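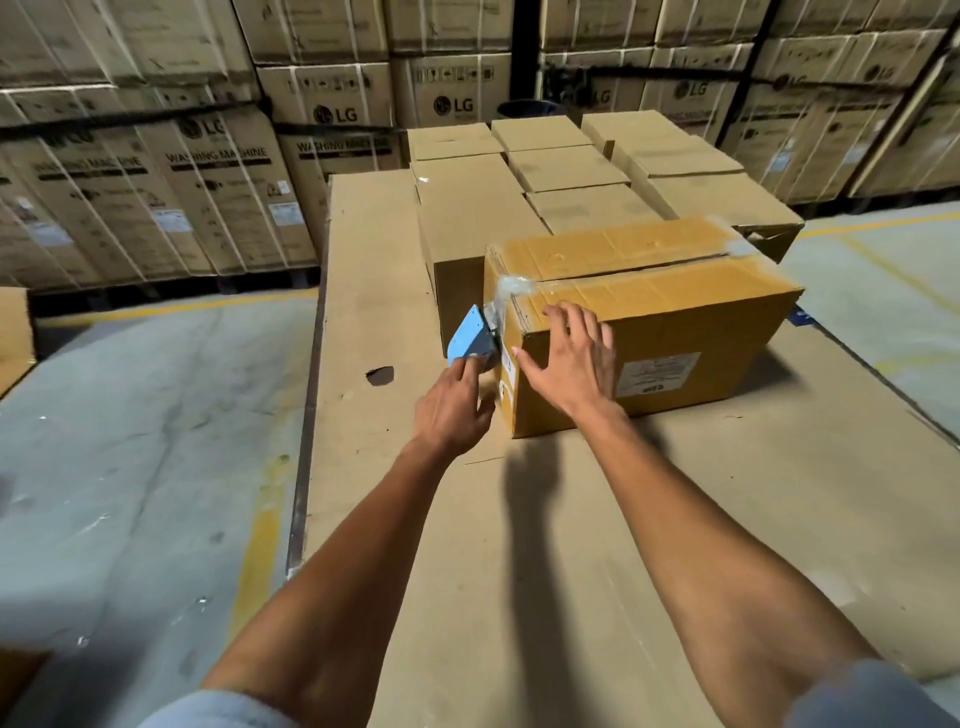
Hongmei Zheng wrote in to say that her boxes always hold on the bottom and always open on top, usually in the hallway, and could we please go over tape again before she moves in November.

The bottom of a carton carries the weight, so most people tape it well. The top gets one quick strip at the end of a long day. Use the same method for both.

Bring the flaps together so they meet without a gap. If they won't meet, the box is too full. Take something out. Start the tape on the end panel, 3 inches down from the edge, run it along the seam, and finish 3 inches down the other end. Press it flat with your palm over the whole length, and go over the corners twice. For books, tools or canned food, add a second strip beside the first so they overlap a little.

Wipe dusty cardboard before you start. Packing tape sticks poorly to dust and hardly at all to a damp box. Cartons that have been in a garage or basement should stand in a dry room overnight.

Masking tape and duct tape are both poor choices. Masking tape tears, and duct tape lets go of cardboard after a few weeks in storage.

What goes in which box

Small boxes: books, records, canned goods, hand tools. Keep each one under 50 pounds, and lighter if there are stairs.
Medium boxes: pans, toys, shoes, small appliances.
Large boxes: bedding, pillows, coats, lampshades.

Fill empty space with towels or crumpled paper. A half-empty box caves in when another is put on top of it. Stand plates on edge, with paper between them.

Write the room and the contents on two sides. Writing on the top is no use once the boxes are stacked.

Finding the end of the tape

Fold the last half inch of tape under itself when you stop for the day. If the end is already lost, turn the roll slowly and drag a fingernail across it until you feel the ridge. A roll that splits into strips has often been stored cold. Leave it indoors for a few hours and try again. 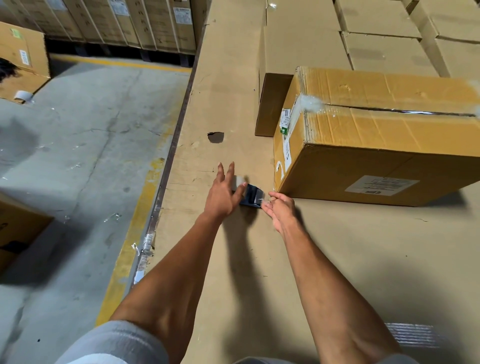
Handheld dispenser with a short end of tape at the cutting edge.

Pull tape from a dispenser low and close to the box, then tip the blade down to cut. Check that the sticky side faces the box before you load a new roll. Keep fingers off the teeth.

For a two-bedroom apartment, buy 6 rolls. Leftover tape keeps well in a kitchen drawer.

3 min read
50 comments | 1014 shares
Contact Zidcombe Home Tips | © Zidcombe | Back to top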